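The Part Between the Cameras and the Hands

Much of the attention paid to two-armed robots goes to their hardware. At Vallon, the group responsible for the Kudico control software has spent the past year on a less visible matter: how a machine decides which arm should act, when it should act, and what it should do when its own limbs block the view of the task.

The work is organized around parts handling. Black molded parts, small square blocks and round discs or caps must be found, picked up and set in order, and the software must keep a current account of all of them.
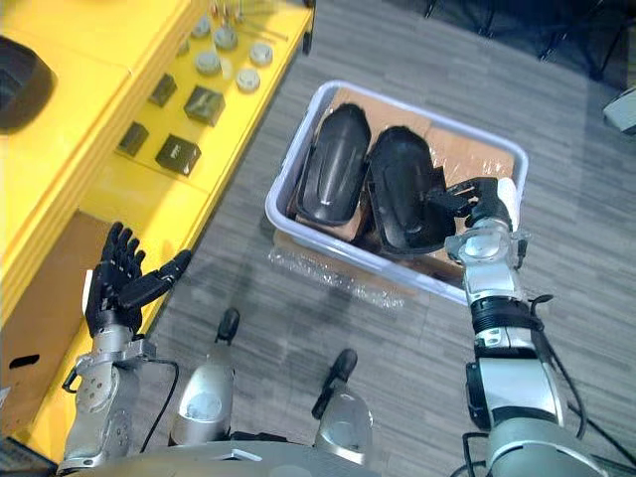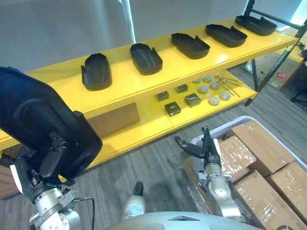
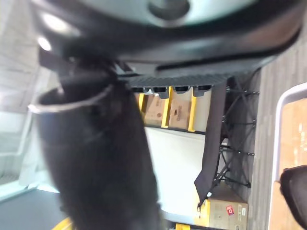
Hordiienko, writing in response to an early draft of this article, objected to the word "decides." In that view, the planner ranks a short list of motions and discards those that would bring the arms too close together, and a reader should not be led to imagine anything more. The objection is a fair one, and the account that follows keeps to it.

Kudico is divided into three layers. The lowest sends commands to the joints 800 times per second and has no knowledge of parts or shelves. The middle layer plans the motion of both arms as a single problem. The upper layer, which the group calls the ledger, records where each part was last observed and how confident the system is that it is still there.

The ledger is the newest of the three and the one that has changed the most. Earlier versions rebuilt the list of parts from every new camera image. This was simple to maintain, but it had an obvious weakness. When a forearm passed in front of the shelf, the parts behind it dropped out of the list, and the planner treated their positions as free space. Under the present design, a part that is hidden keeps its entry. Its confidence value falls slowly, and only a clear view of the empty position can remove it.

Views from the head and from the wrist are handled separately before they are combined. A head camera offers a broad view of the work area from above, while a wrist camera is close to the hand and moves with it. The wrist view may be turned well away from level, and nearby objects can take up a large part of it. Kudico corrects for the known angle of the wrist, masks the regions occupied by the robot itself, and passes on what remains. If too little remains, the image is set aside and the ledger is left as it was.

Packaging has proved harder than the parts. Clear plastic film reflects light in ways that change with each small movement of the camera, and glossy black surfaces do much the same. The group's answer has been to mark such regions as uncertain and to ask the planner for a second viewpoint before a grasp is attempted. The added movement costs time – the planner is allowed 300 milliseconds to find a suitable one – but it has reduced the number of grasps aimed at a reflection.

The tools used to examine failures have received equal care. Ollerico, the replay program developed alongside Kudico, places the camera images, the ledger entries and the rejected motions on one timeline. An engineer can stop at any moment and see what the planner was given. The current test library holds 81 recorded runs, and every proposed change to the planner is replayed against all of them before it is allowed onto a machine.

Replay has its limits. A recorded run shows how the software would have judged a past situation, but it cannot show how the parts would have moved if the robot had acted differently. Changes that affect contact are therefore tested on the machine at reduced speed.

The next release is planned for May. It will extend the ledger to parts held in the hand, which are at present tracked by the middle layer alone, and it will allow one arm to wait for the other without halting the full plan.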